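Ondel 便携式多轨录音机评测报告

本刊器材评议栏目自一月起对 Ondel 便携式多轨录音机进行了连续试用。试用范围包括独立乐队排练、小型场馆现场收音以及民谣弹唱的分轨录制。送评样机由 Pririer 音像器材行按零售渠道提供,评议结束后已如数归还。本刊未就本次评议收取任何费用,厂方亦未在发表前审阅本文。

一、定位与价格

该机零售价为人民币 3,533 元,不含电源适配器以外的附件。同一经销商处,上一代机型的标价为 2,914 元。两代产品的外形尺寸接近,主要差异在于话筒放大电路、轨道数量以及机内混音功能。对于已拥有旧款且仅作排练存档之用的乐队,本刊认为并无更换的必要。

二、话筒放大电路

新机的底噪较旧款有明显改善。录制指弹吉他时,将增益旋钮调至四分之三处,弱奏段落的余音仍可完整保留,此前在旧款上常见的沙沙声已不易察觉。人声部分表现平稳,齿音略重,以机内均衡稍作衰减即可。军鼓近距离拾音时,如未启用衰减开关,输入级容易过载,指示灯的反应亦稍迟。建议使用者在正式录音前以最大力度试奏,预留足够余量。

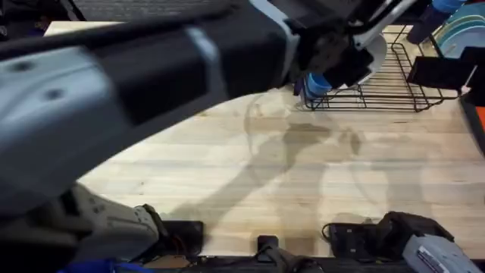 三、现场录音表现

本刊在 Grolleck 现场音乐空间完成了两场演出的录制。该场地满座时可容纳 100 人,舞台较浅,音箱与观众席距离很近,低频堆积较为突出。以机身自带的立体声话筒收音,鼓组与贝斯混作一团,主唱的咬字时有被掩盖的情况。改由调音台取直通信号,并以机身话筒补录环境声之后,两者在后期对齐并无困难,所得成品的层次令人满意,返场曲目中的踏板钢棒吉他尤为清楚。

须指出的是,机身话筒与线路输入的默认电平相差较大。说明书对此仅有一句提示,且列于附录之中。初次使用者如直接开录,很可能得到一条过弱的环境声轨。

四、操作与显示

主要功能均设有独立按键,录音、停止与打点标记可单手完成。菜单层级偏深,更改采样率须进入第四层,返回时又会跳至首页。显示屏在舞台灯光下仍可辨认,但侧面观看时对比度下降较快。中文菜单的译名不够统一,同一项“监听”在不同页面有三种写法,希望在后续固件中予以更正。

五、混音与导出

机内混音功能可满足制作小样的基本需要。声像、音量与双段均衡可逐轨调整,混响仅有四种预设,其中“厅堂”一项尾音偏长,用于慢板民谣尚可,用于节奏密集的乡村摇滚则显拖沓。分轨文件可直接拷贝至计算机,文件名沿用录音编号,未附曲目名称,整理整晚演出时较为费时。

为便于比较,本刊以同一组素材分别在该机与 Szénási 混音软件中完成缩混。后者在空间感与动态控制上优势明显,前者则胜在当场即可交付试听版本。

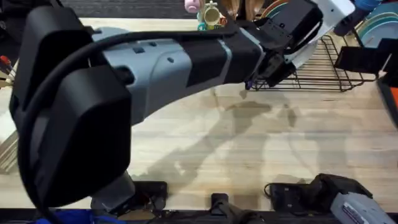 浅色木质台面与灰黑两色机械臂

六、耐用性与售后

试用期间,机身外壳未见松动,输入接口插拔手感一致。电池仓盖的卡扣偏薄,频繁更换电池者应加以留意。经销商承诺的保修范围涵盖主板与接口,不包括旋钮及显示屏的外力损伤。

七、评议意见

本刊对该机给予“推荐”评级。其话筒放大电路在 3,000 元以上的便携产品中属于上乘,适合以弹唱、小编制合奏为主,并有定期现场录音需求的音乐人。以鼓组多话筒录音为主要用途者,应先行核对输入路数与过载余量,再作购置决定。预算有限的使用者可考虑仍在销售的上一代机型。

评级依据当前固件版本作出。厂方如发布涉及菜单与默认电平的更新,本栏目将另行刊载补充说明。

(器材评议栏目)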